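# The Bench at Plollard

Mum left me the house at Plollard and 317 jars of marmalade, every one of them labelled May.
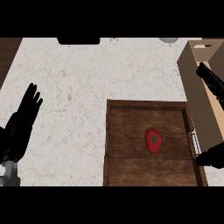
*White marble, rusty little veins.*

I drove over from Morkwood thinking I'd chuck the lot (sorry, Mum!). Then I opened one at the kitchen bench, just to check, and ate half of it with a spoon. My neighbour came by for 2 jars and left with 20. By teatime there was a queue down to the Jasside road, and I was telling total strangers it was my favourite flavour.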